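Print | E-mail | 3 comments | 15 shares

Cindden Moves Dish and Kitchen Robot Training In-House, Adds Paid Staff Roles
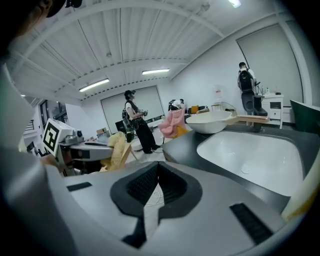
October 14, 2022

CINDDEN – Ballent, which runs kitchens and cleaning services for office buildings and care homes, said today that its own employees will teach the robots that are due to join their shifts. The program is called Mastix. It began as a small trial at the company's Owen site and will now be open to staff from all 10 Ballent locations.

Under Mastix, kitchen and cleaning workers spend part of their week in a training room, doing ordinary jobs such as rinsing bowls, moving pans and putting away supplies. The movements are recorded and used to teach the machines how the same jobs are done. Until now the company bought its training recordings from outside suppliers. Site managers reported that the results did not match the way Ballent kitchens are laid out or the order in which people do the work.

"The people who wash up for a living know how to pick up a wet bowl," the company said in a statement. "We were paying someone else to guess at it."

What changes for employees

Staff who join the program are paid their normal hourly rate plus a training allowance. A training session lasts no more than four hours, with breaks, and counts as part of the regular shift. Nobody is required to take part. Employees who try it and prefer to go back to their usual duties can do so at the end of any week.

So far 826 hours of work have been recorded at Owen. Of the 15 employees who took part in the trial, four have moved into a new full-time position, robot trainer, with a higher pay grade. Their duties include planning the sessions, checking recordings for mistakes and showing new participants how to use the equipment.

The first machines will be used for sorting and stacking after meal service, and for carrying supplies between storage and the kitchen. Cooking, serving and contact with residents will stay with people. Ballent said that no position will be cut as a result of the program before the end of next year, and that any later change in staffing will be discussed with employee representatives first.

Some concerns came up during the trial. Several participants said that the equipment felt heavy toward the end of a session, and sessions were shortened as a result. Others asked who would be able to see the recordings. Ballent has agreed in writing that they will be used only to train machines and will not be used to judge anyone's speed or performance. Recordings are stored without employee names.

Schedule

Applications from the other sites open this month through shift supervisors. A second training room, at Cindden, is planned for December and will be set up for cleaning work, including restrooms and hallways. Employees on night shifts will be offered sessions at the start of their shift so that they do not have to come in during the day.

Ballent will publish hours, participation and injury figures for the program twice a year. The first report will cover the Owen trial.

About Ballent

Ballent provides kitchen, cleaning and supply services to offices and care homes. Its head office is in Cindden.

Media questions can be sent to the Ballent press office in Cindden. Employees with questions about Mastix should speak to their site manager.

Print this release | E-mail this release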